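Wallpaper over old paneling: am I going to regret this

dranham_dweller
Thread title says it. We bought a house with a dining room done entirely in dark 1970s paneling, grooves and all. It's like eating inside a cigar box. My wife wants wallpaper. I want to not spend my summer filling grooves with joint compound. The guy at the paint counter told me to just hang liner paper and go over it. The other guy at the same counter told me that was insane. They were standing next to each other.
Room is small, one window, and I've budgeted 500 dollars before anybody gets creative.

gluepot
Liner paper works. Clean the paneling, scuff it, prime it with something that sticks to shiny surfaces, hang the liner horizontally, let it dry, then hang your paper. Did my hallway this way and the grooves stayed hidden.

Roy
Stayed hidden for how long? I did exactly this in my den and by the second winter I had pinstripes. Very tasteful, evenly spaced pinstripes. The paneling moves, the paper doesn't, and there you are. Fill the grooves.

gluepot
What liner did you use?

Roy
The thick one. I'm not a child.

halfbath_harriet
Third option, pull the paneling off and see what's behind it. In my case it was a second, worse paneling.

dranham_dweller
I am not pulling anything off. I've seen what happens to people who pull things off. They end up on this forum asking about knob and tube.

Kavitha Naidu
Fill the grooves, sand, prime, then liner. Both of them are right, which must be upsetting for them. It took me 2 coats of filler because the first one shrinks. Boring job but you can do it with the radio on. Also please pick your pattern before you buy, and look up the repeat. I ordered a Flalico print with an enormous repeat and threw away so much of it that I could have papered the garage.

dranham_dweller
Pattern is the other fight. She likes damask. I said damask is what funeral homes use. She said gray damask is different. I've been shown samples. It is the same, but gray.

gluepot
Gray is fine. Old-school gold flock is the funeral home one. Check whether the motif runs in bands across or in a drop match, though. Bands going across will show you every corner in that house that isn't plumb, and it's a house, so that's all of them.

Roy
Start in the least visible corner and finish there too, so the mismatch lands behind the door. And don't trust your ceiling. Snap a level line and hang to that.

halfbath_harriet
Peel and stick? Asking for the thread, I already know what Roy thinks.

Roy
Peel and stick is a very large sticker.

petra_b
Came for the damask argument. Dark gray on light gray in horizontal bands, three panels of it. I'd call it more hotel than funeral.

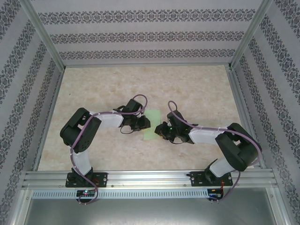 Kavitha Naidu
Bands like that need a dead level start, so I'd borrow a laser for the weekend and do the wall facing the door first. And buy one extra roll from the same batch. Fornen wouldn't match mine six months later and I've got a strip behind the radiator that's a slightly different gray. I look at it every morning.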